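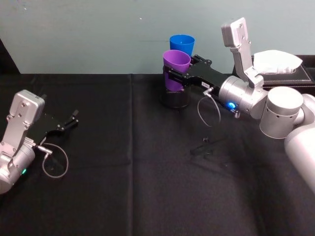 *Figure 4. Bench layout for the cup-placement task, right arm engaged.*

## 4.2 Preparing the shared bench

This section applies to all two-arm benches operated under the Mundeck procedure. Operators must hold a current bench authorisation issued by Xiaoyan Shen or a delegate.

1. Cover the bench with the matte black cloth and smooth it by hand. Light creases are acceptable. Ridges under a work item are not.
2. Place the pen holder, cups and tissue box on the cloth. Keep all other items at least 400 mm from the base of either arm.
3. Set the speed limit to level 5 on the Graltetti controller before enabling motion.
4. Confirm that the indicator light on each wrist is lit. Record both colours in the bench log.

> **Caution:** Do not reach between the arms while either indicator is lit. An arm that is holding still may be under power.

## 4.3 Cable slack and the idle arm

Each gripper cable must hang in a free loop below its connector. A loop may rest on the cloth, provided it does not pass beneath a cup or around a finger of the gripper.

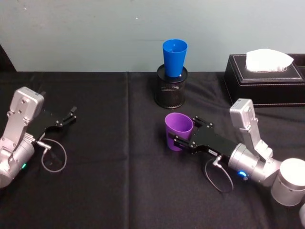

Where only one arm is working, the other is to be parked on its own side of the bench with its fingers open and empty. The parked arm remains subject to every rule in this section – it is not to be used as a stand, a hook or a cable guide.

1. Grip plastic cups at mid-height, with the open end up. Gripping at the rim is not permitted.
2. Limit each trial to 500 seconds. If the cup has not been placed by then, stop the arm and log the trial as incomplete.
3. Keep a second cup upright in the pen holder only where the task sheet calls for it.

**Note:** Scuffs on the wall behind the bench need not be reported unless they are new.

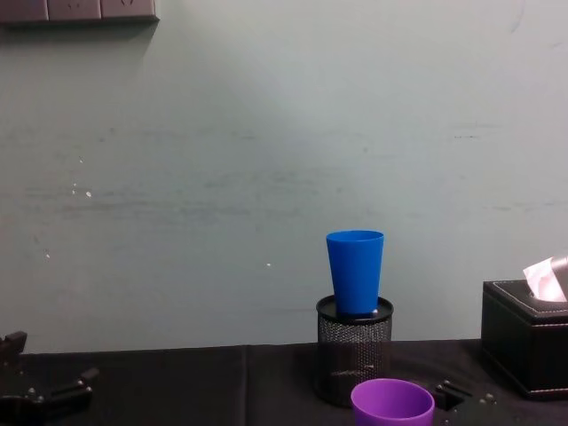 ## 4.4 Ending a session

1. Release any held item onto the cloth and open both grippers.
2. Park the arms and disable motion at the controller.
3. Inspect the cable connectors for strain. Report any damage on the Brutivside fault form before leaving the bench.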